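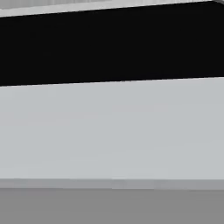
Hello from the robotics club, and sorry this one's reaching you a bit behind schedule. I've been meaning to write up the kitchen challenge for weeks, and every time I sit down to do it somebody messages me with a new result and I have to go look.

For those of you who missed the March meeting, the kitchen challenge is our simulation-only project for the term. We don't have a real arm (we've priced one, we laughed, we moved on), so all of it happens in software, on the four-year-old desktop at the back of the room and on whatever laptops people bring along. Everyone gets the same virtual kitchen and the same white arm, and each team has to write a controller that can handle food around the appliances without knocking things over. You score points for a clean grasp and lose them for every bump. Lose enough and you're in the negatives, where my own team lived for most of the first month!

We've got two teams going. Selamawit Mekonnen captains Misemeo, and Desta Araya is running Grirnberg, the one I'm on. The names come from a random word generator that Desta wrote in her first week with us, and she has refused all requests to run it again. Misemeo went for learning from demonstrations, so they've spent evening after evening steering the arm by hand and saving the good runs. They stopped collecting at 1674, mostly because Selamawit's wrist was sore. We went the other way and planned everything out with waypoints and a lot of arguing about angles.

Waypoints are great right up until the toaster oven. Reaching across an open counter is easy, but with the oven door folded down you've got a ledge sticking out at you, and the gripper has to come in over the rack with its fingers angled so they can get to the food without dragging on the wire. Our first planner treated the door as if it were shut. It drove straight through the space where the door was, the physics engine got very upset, and the dinner plate left the kitchen at a speed I'd rather not think about. Desta fixed it on Friday by adding the door to the collision model (one line, and I had stared at that file for two hours).

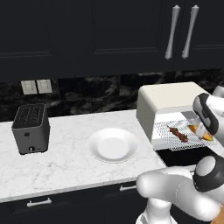 The other big job has been the camera views. You can put a virtual camera pretty much anywhere you like, and new members always want to hang a dozen of them around the room. Please don't — the old desktop slows to a crawl and then we all sit there eating chips. Selamawit's advice is to start with one wide view and one close one, get something working, and only then fiddle. She's also put together a little tool called Gebreyes that plays back a saved run with the views lined up side by side, and I've used it more than anything else this term. It's in the shared folder, along with a readme that is mostly accurate.

Scoring for the final round works like this. Each team's controller gets 1000 attempts, with the food items shuffled to slightly different spots on every go. We'll leave it running overnight and read out the totals at the next meeting. If your controller crashes partway through, the attempts it missed count as zeros, so please test the long runs at home first. (I am mostly talking to myself there.)

We could still use a couple of people. You don't need to know any programming to sit down and steer the arm, and it's strangely relaxing once you get the feel for it. My kid brother beat my score in ten minutes. If you do like code, Grirnberg badly needs someone who enjoys quaternions, or is at least willing to be in the same room as them.

Doors open at the usual time, and bring a mouse if you have one, as the trackpads are miserable for this. Sinisside, our maze project from last term, is still on the old desktop for anyone who wants a go while they're waiting for a seat.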